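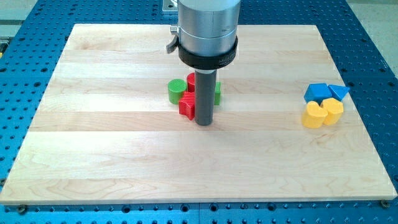 # Why is a wooden board made of lots of pieces?

Have you ever helped to roll out pastry, or chop up a carrot, and stopped to look at the board underneath? Go and find one now if there's one in your kitchen (ask first if there are knives about!) and bring it somewhere with good light. Lots of wooden boards look, at a quick glance, like one big flat piece. But if you tip the board this way and that, you may spot some very thin straight lines running all the way along it. Those lines are called **seams**, and they are the places where one plank has been stuck to the next.

So who cut it up and stuck it back together, and why go to all that bother? To answer that we need to start with the tree.

## A tree isn't very square

A tree grows upwards, and it grows outwards too, putting on a new layer of wood just under its bark every year. If you cut straight across the trunk you see those layers as rings, a bit like the rings in an onion. The tree makes pale, quick wood in the spring and then slower, tighter wood in the summer, and that is what draws the line between one ring and the next.

Now imagine you cut *along* the trunk, from the top to the bottom, the way you might slice a cucumber lengthways. You would be slicing through all those rings from the side, and they would turn into long stripes and ripples and curvy shapes like the edge of a puddle. We call this pattern the **grain**. No two planks have quite the same grain, even when they come from the same tree, and I must say I can look at it for ages when I'm supposed to be doing the washing-up.

Maple is a favourite wood for boards. It is pale, somewhere between cream and honey, and it is very hard, with tiny pores that are too small to see easily. Some maple planks are a bit lighter and some a bit darker, and sometimes there is a brown streak that wanders through. A streak like that doesn't mean anything has gone wrong. The tree may have been hurt there once, or taken up something from the soil, or simply grown that way.

## Wood likes to wriggle

Wood keeps moving long after the tree has been cut down! It doesn't move fast enough for you to see, of course, but it does move.

Wood is made of millions of tiny tubes, packed together like a giant bundle of drinking straws. When the tree was alive they helped to carry water up to the leaves. In a board the tubes are still there, and on a damp November day they soak up a little water from the air and get fatter, and when the heating is on and the air is dry they let the water go again and get thinner. The board hardly changes in length at all, but it does get a tiny bit wider and then a tiny bit narrower.

With one very wide plank this can be a nuisance. One side may swell more than the other, and the plank bends up into a shallow curve, like a crisp. Woodworkers call that **cupping**. Try rolling out biscuit dough on a crisp and you'll see the problem.

If you use several narrower planks instead, each of them can only bend a little. Glue them side by side, and between them they make a board that stays a good deal flatter. It also means you can make a wide board without having to find an enormous tree.

## How the planks are joined

My friend Agata Sanna makes boards in a workshop at the bottom of her garden, and she let me watch her make one out of 7 planks. First she dried the wood, which takes a long time and is rather dull to watch. Then she planed the long edges until they were so straight that no light showed between them when she pushed them together.

Next came the bit I enjoyed most, when she laid all the planks out on the bench and shuffled them about like cards, swapping and turning them until she liked the pattern. She spread glue on the edges, pressed them together in big clamps and left them overnight. In the morning she scraped off the dried drips and sanded the top until it felt like the inside of your wrist.

A good glued seam is very strong. If a board like that is broken, the wood itself will often split before the glue lets go.

## Look at the ends

The top of a board usually shows you the long sides of those drinking straws. Somewhere around the outside you should find a place where the straws have been cut straight across, and this is called **end grain**. It looks different from the top and is often a little darker. You might even see small curves in it, which are pieces of the tree's rings.

## Try it yourself

You will need a wooden board, some thin paper and a wax crayon with its wrapper off.

1. Lay the paper on the board and ask somebody to hold it still.
2. Rub gently with the side of the crayon, all in one direction.
3. Look for straight lines (seams, if you're lucky) and wavy ones (grain).
4. Do another rubbing on a different piece of wood, perhaps a door or a garden bench.

A very smooth board won't give you much, so don't be cross if your paper comes out plain. Old, well-used wood is usually best, and garden fences are wonderful.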